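I'd been promised tea and a biscuit, and I got both, but first I had to stand in the corridor while Luminița Dinu finished a run. "Two minutes," she called through the door. It was nearer ten, and I didn't mind a bit, because I could hear her muttering "come on, come on" at the thing the whole time.

Luminița runs the laundry work at Karum, on the first floor of the old Trametti building. Her job is gathering examples. A person steers the robot through a chore, everything gets recorded, and the recordings go off to train the system they call Inard. She's been at it since October and has 3930 recordings on the shelf, though she's quick to say they aren't all good ones.

"We threw out 213 in one go," she told me (quite cheerfully, I thought!). "The clock on one wrist had drifted. You'd watch the hand close and the numbers said it was still open. You can't teach anybody anything with that."

I asked what makes a good example, expecting her to say a tidy one. She pulled a face.

"Tidy is lovely, but if every run is tidy it never learns what to do when a sleeve catches. I want the operator to fumble a bit and then sort it out. The sorting out is the useful part."

So how do you get people to fumble on purpose? You don't, apparently. You change the clothes, or shift the starting spot a little, and the fumbling takes care of itself. Dark things are the worst, she says, as a black top next to a navy one can look like a single lump to the cameras, and white ones go the other way and lose all their creases under a strong lamp.

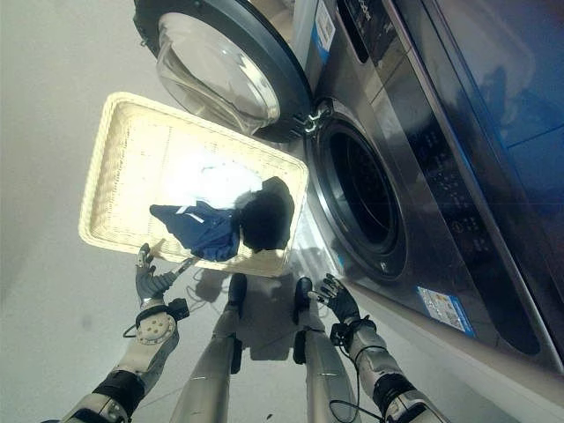
She also has strong feelings about baskets. "With two hands on one, each hand has to know what the other's doing. Tip it a bit and everything slides. My first operators all gripped too hard, you could hear it creak."

Each operator does 89 runs on a chore before she'll let them move to another. I said that sounded dull, and she laughed and said I should try it, then remembered the insurance and took it back. The next batch, more than 2000 runs, will be shared with the Căpraru site, where the machines are top loaders. She's already worrying about the lids.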